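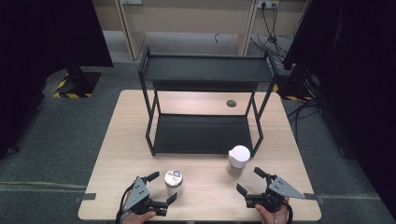

Two tiers are enough for a desk, a reader wrote in response to last month's item on stacking racks, and the third one only ever collects mail. Fokis appears to agree. The company has dropped the three-tier version of its Bokero desktop shelf and will sell only the two-tier model from March.

The Bokero is a black metal rack made for the back half of a desk or side table. It has a square-tube frame, four legs and two flat trays with raised lips. The lower tray sits close to the tabletop, and the upper one is high enough to leave room for jars, cups and other upright containers between the tiers. The finish is a matte powder coat with a light texture.

Fokis lists three changes from the earlier version. The leg caps are now press-fit and can be replaced without tools. The tray lip has been folded inward so that there is no exposed cut edge. The load rating for each tray has gone up to 12 pounds, provided the weight is spread over the full width. The rating for a single heavy item placed at the center is 5 pounds and has not changed.
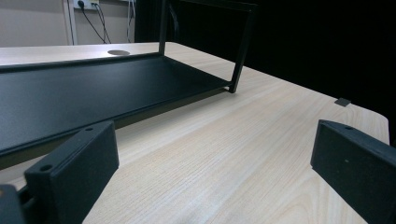 Placement is the part of the instruction sheet that has been rewritten most. The rack should stand with all four legs on the flat part of the top, clear of any rounded corner. On tables with a cable grommet, Fokis recommends keeping the legs off the cap, which on many desks can turn or sink slightly under a point load. Leaving the grommet open also keeps it available for a lamp cord or charger.

The low clearance under the bottom tray is intended for flat items such as paper, a thin notebook or a coaster. Taller items go in front of the rack or on the trays. The sheet advises against storing lightly covered containers, including cups closed with paper or foil, on the upper tier, where they have to be lifted down over the lip.

The coating can be cleaned with a damp cloth. Fokis says gray scuff marks left by metal and ceramic bases are usually surface transfer and can be removed with a soft eraser. Abrasive pads will polish the texture and leave a shiny patch.

Engström, which distributes the line, will continue to supply the old third tray as a spare part for 2 years. It does not fit the new frame. A competing rack from Zotby, also in black metal, remains available with three tiers, but its trays are narrower and have a lip at the front only.

The Bokero ships flat with a hex key and 12 screws. Stock of the three-tier version will be sold until it runs out. The new instruction sheet is packed with every two-tier unit and also applies to racks bought earlier, except for the section on leg caps.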